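From the shop floor: we rewrote the arm rules (again)

Hello all! If you were expecting the parking update, that's further down. I've grabbed the top slot this month because the new bench rules for the two-arm cells go live on Tuesday, and I'd much sooner you read them here than hear them from me over your shoulder.

Quick history for the newer folks. The old rules were written for one cell at Larbridge, back when it had a fence and a key switch and a very loud buzzer. Then we opened up Vunorton, the arms got smaller, the fences came down, and the same four pages got photocopied and taped to everything. Annapurna Bhat finally sat down with them in May and found that page three told people to lock a gate we don't have. So she and I spent a good few lunches (mostly her lunches, sorry Annapurna) going through the whole thing with a red pen.

The biggest change is the floor line. Yellow now means one thing at both sites. If the arms are enabled, you don't put a hand, a foot or a chair leg on the arm side of it unless your name is on the cell card as operator. Watching is fine, and sitting to watch is fine too, as long as you and the chair stay on your side. Ultan Hegarty asked whether leaning counts. Leaning counts, Ultan.

Second change, and this one will annoy a few people: only what's on the task sheet goes on the table. Sorting and clearing tasks use ordinary household stuff, so a mug or a paper cup is often there as part of the job, and from two steps away it looks exactly like somebody's coffee break. Please keep your own drinks on the shelf by the door. I say this as a person who once reached for a cup without thinking and got a very stern look.

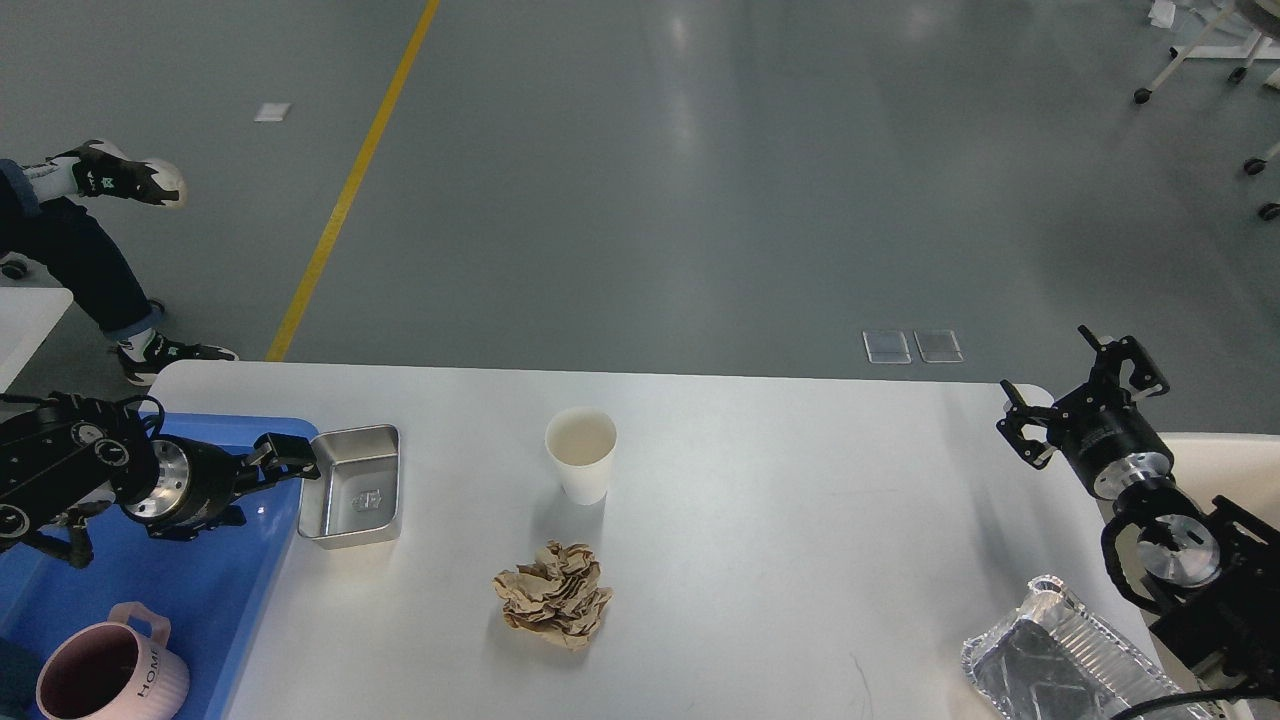 Who gets to restart the arms after someone has hit the stop?
The operator named on the cell card, and only after they've walked all the way around the table and called out "clear" loud enough for the next cell to hear. If the operator has gone to lunch, the cell waits for them.

Back to the list. Speed limits during setup stay where they were, but they're now printed on the card itself, so you don't have to go digging through the binder. While anyone is placing or moving objects, both arms are disabled – both of them, even if you only plan to work on the left side. We had a long argument about this one. I was on the losing side and I've come around, mainly after Annapurna made me stand there and see how far the other arm can reach.

Cables get a look at the start of every shift. Run your eyes from the base to the wrist and check for pinches, rubbing and anything hanging where a hand or a gripper could catch it. The check sheet from Korkwood has 18 lines on it and takes a couple of minutes once you know it. Initial every line, please. One long squiggle down the margin doesn't count, and yes, I can tell.

Carts need to be parked with the brakes on and clear of the walkway. I know there's never enough room at Vunorton. We've asked for more shelving and I'll let you know when I hear back.

There's a 20 minute walkthrough before your first shift under the new rules, and you'll need to sign the sheet before your badge works on the cells again. Ultan is running the early ones at Larbridge and I've got Vunorton. If neither time suits you, grab one of us and we'll sort something out.

The full rules are pinned up next to the Nwankwo cabinet at both sites. It's two pages now, down from four! If you spot a mistake, write it straight on the copy and put your initials by it so I know who to come and bother.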